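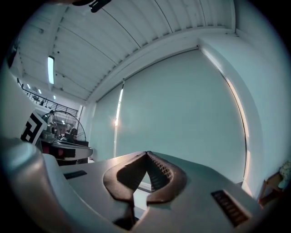 My project for this term was building a pair of hand-held grippers in the Farnness workshop, and I've loved nearly all of it. You squeeze, the fingers close, and everything your hand does gets recorded so a robot arm can learn from it later. The bit I'm proudest of is the brown rubbery pad lining the notch, with its fine diamond mesh on one side – I spent far too long in April choosing that texture! Gaspard Leblanc (my supervisor) wanted a plain pad, and we argued about it over a lot of tea. The grey body took three goes, mainly as I kept getting the screw holes wrong.

Money was tight, so I set myself a limit of 70 pounds for everything I couldn't borrow. Devendra Nigam lent me his soldering iron and Hiu-tung Chou let me use her spare laptop, and I still went over by a bit.

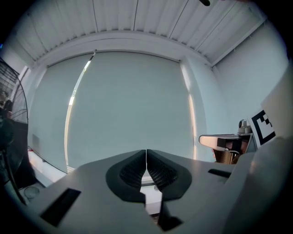 Do you need to be good at coding to build one of these? A little helps, but I'd only done one beginners' course, and most of my time went on filing plastic and sorting out wires.

The software side is called Semwal, which is just the name Hiu-tung gave the folder and it stuck. It saves 60 readings a second from each hand, and my first long session came to 3,723 readings before the laptop went to sleep and stopped everything. I've switched the sleep setting off now. 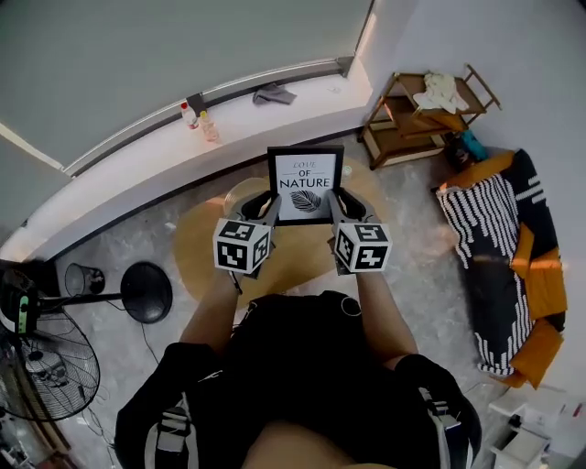 After that I moved on to using both hands together, and it's a lot harder than one. If your left hand squeezes a touch late the whole thing twists, so I've been practising slowly and writing down which goes felt clumsy. Next I want to soften the spring in the trigger – my thumb gets sore – and Lindalva Medeiros has offered to help me swap it over.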